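How to Prepare a Shared Worktable for Repainting

Last updated: 2nd June
Reading time: 9 min

The Borier Community Workshop asks all members who reserve the refinishing bay to follow the procedure given on this page. It applies to painted tabletops of any size, including those with curved edges. 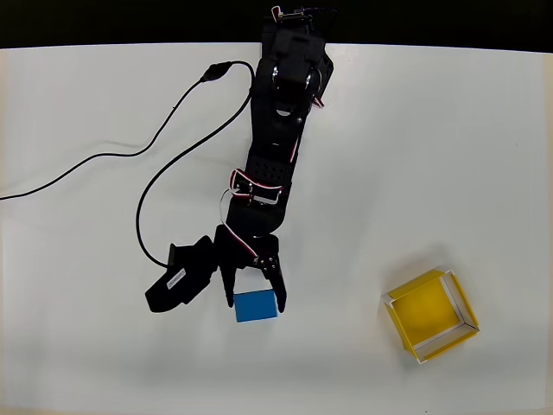
Most failures in a new coat of paint can be traced to the surface underneath. Wax, hand oils and old polish keep paint from gripping, and they are seldom visible. Members should therefore allow a full session for cleaning and sanding before any paint is opened.

Before you begin

Reserve the bay through the Droro desk at least 14 days in advance. Bring a mild dish detergent, two buckets, lint-free cloths, a sanding block, and sandpaper in medium and fine grades. Primer may be purchased at the desk or brought from home. If the age of the existing paint is unknown, test it for lead before sanding. A table that tests positive may not be sanded on the premises.

Cleaning

Wash the top with warm water and detergent, working from one end to the other. Rinse with clean water from the second bucket and change it when it turns cloudy. Pay attention to the underside of the edge, where hands rest and grease collects. Let the table dry overnight.

Sanding

Begin with the medium grade and use light, even pressure. The aim is to dull the old finish - there is no need to reach bare wood unless the paint is flaking. On a curved edge, fold the paper over a soft pad and follow the line of the curve. A hard block will leave flat spots. Finish with the fine grade, vacuum the dust, and wipe the surface with a damp cloth.

Filling and priming

Press filler into dents with a flexible knife and leave it slightly proud of the surface. Sand it level once it is hard. Apply one thin coat of primer with a foam roller and observe the drying time printed on the can. Stained areas may need a second coat.

Tables left in the bay must carry a tag with the member's name and the date of collection. The bay is closed for the second half of December.

Comments (3)

Norbert Baláž
Does the overnight drying apply to metal tops as well? I have one from the old Pintér canteen.

garell_27
Foam pad on the curve worked well for me. Go easy on the corners, I went through to the wood on one.

M. Pintér
Please add something on melamine. The primer I had peeled off in sheets.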